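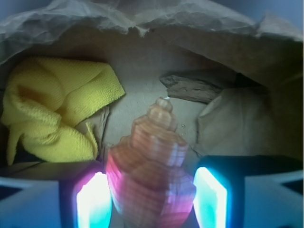 The shell fair at Brurov opens at seven in the morning, and by the time we found somewhere to leave the car the good parking was long gone. I had been meaning to go for years. My aunt used to come home from it every August with a paper bag on her lap and would let none of us touch it until supper was over, and I suppose I have been curious about those bags ever since.

It is held in the old rope hall down by the harbor, a long, drafty building with a floor that slopes toward the water, so that all the tables have folded cardboard under two of their legs. Admission is 5 euros, and coffee is extra but very good. I went with Oona Tikkanen, whose family has had the corner stand for longer than she can remember (the sign just says Tikkanen, in green), and she was kind enough to walk me through the hall before she had to start work.

What I liked right away was how much talking goes on. People don't buy a shell here the way you'd buy a jar of jam. They pick one up, turn it over, ask where it came from, disagree with the answer, put it down and come back after lunch. Kedir Fikre, who had the stand next to the stairs, spent a good 20 minutes showing me how to tell a shell that was collected on the beach from one that has been polished, and he never once tried to sell me either. You run a fingernail lightly across the ridges, near the opening. I still can't do it, but I had a wonderful time trying.

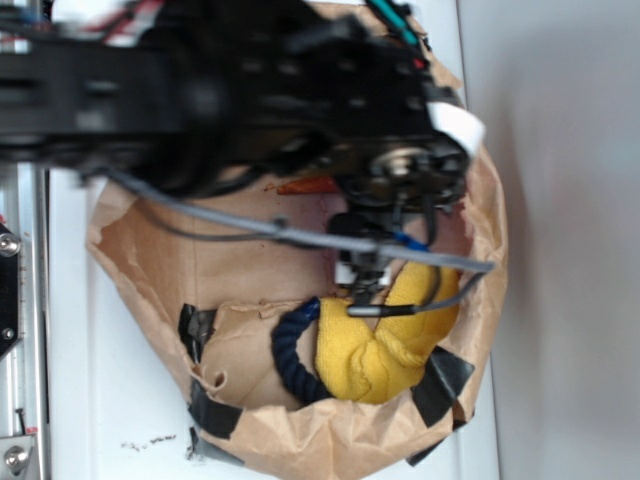
Brown paper.

The back half of the hall belongs to the importers, and things are brisker there. Gimport had the biggest stand, with trays stacked up to shoulder height and a young man on a stool calling out prices. They bring 2000 shells to the fair, he told me, and would be glad to take none of them home. Brokov, across the aisle, deals only in small things for jewelry and buttons, and had a line of very patient women waiting with little tins in their hands. I bought a few buttons myself, for a cardigan I haven't finished – or started, if my sister is reading.

At noon everyone stops for fish soup. It comes up from the boathouse kitchen in two enormous pots, with rye bread and more dill than you would think possible, and you eat it standing on the quay with your elbows in. I got talking to a retired teacher, Eero Miettinen, who has been coming for most of his life and keeps his collection in the drawers of an old pharmacy cabinet. He says the fair was better when it was smaller. Then he went back in and bought four more.
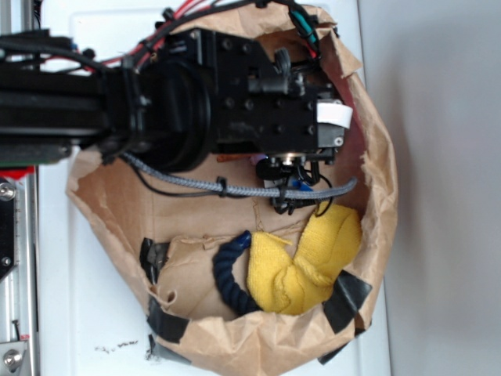 Aatos Juntunen
Travel and weekend writer
3 min read | August

The afternoon talk was given upstairs by Oskari Nieminen, and if you go next year, please don't skip it because of the stairs. He speaks about how a sea snail builds its house one turn at a time, and he has drawings of his own to hand around. There were 50 chairs and people sitting on the window sills. A small girl in front of me asked whether the snail minds being inside all day, and he gave that a long and serious answer.
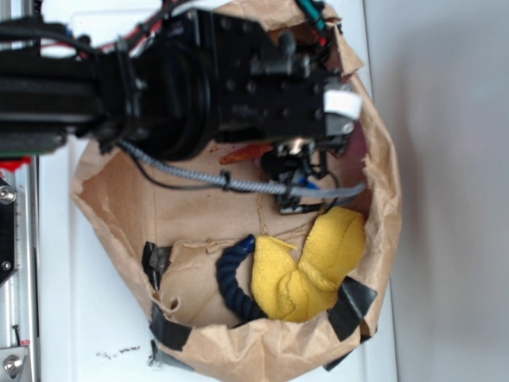
Getting there and getting in

The harbor bus stops right outside the hall, and I would take it next time. Bring cash, as only the importers take cards, and a sweater, even in August. The doors close at four, though the Tikkanen stand was still doing business when we left.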